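From: Aurel Ciobanu
To: Stillska walkers list
Date: 07/10/2022
Subject: Re: Water on the Desadholm loop

Somebody wrote:
> I'm planning the Desadholm loop for the end of the month and can't
> decide how much water to carry. The old page says there's a spring
> at Julness but the comments under it are all over the place. Also,
> do people still bring big metal flasks or is everyone on soft
> bottles now? I get grumpy with a heavy pack.

Hi all,

I walked it again last month so I'll have a go at this one. The spring at Julness is still there, but the path down to it has moved! You used to turn off right at the stile and now you go on past it for a good bit, until the wall ends, and then double back along the bottom of the field. If you start down through the bracken you've gone too early (I did, and I have the scratches to show for it). It was a thin trickle when I got there and it took me ages to fill a bottle, so please don't plan your whole day around it. In December it's a different story, you could fill a bathtub.

The top of the loop is 2,188 feet by my map and there is no shade at all on the last stretch up to it, so that's where I drink most of mine. I carry two liters in cool weather and three in the summer, and I've come home with some left over exactly once.

As for flasks, I'm a tumbler and bottle person and I'm too old to change. I tried one of those hose things and it tasted like a pool toy for a whole season.
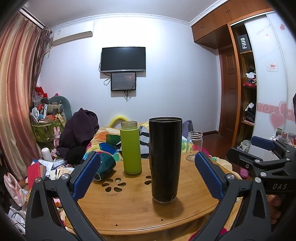

Black tumbler, green bottle and a glass jar

If weight bothers you, take it out of your food bag first. I once met a man up there with a whole melon. Tea is worth the weight to me, soup isn't, and I leave the spare sweater in the car if the forecast is kind.

One thing on lids, after a wet map and a very wet sandwich: fill it at home, screw it shut and leave it upside down in the sink while you eat breakfast. You'll know before you leave the house. And don't put it in the same pocket as your phone, please, I've done that too. 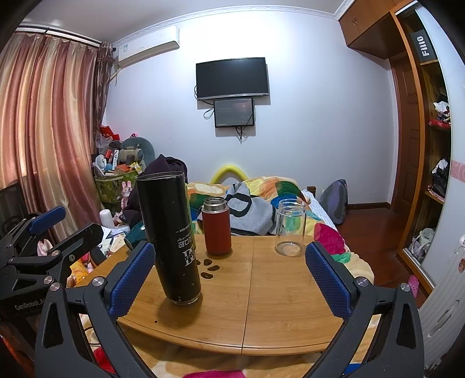
Getting there and parking

The lot at Abbasi farm is fine again and you can pay at the box by the gate (bring coins, it doesn't take cards). The 687 bus still stops at the bottom of the lane, but the last one back leaves before 8, so start early if you're slow on the downhill like me. My knees say hello.

If anybody has been up by the north side lately, could you tell us if the footbridge is open? I'd love to do it the other way around next time.

Aurel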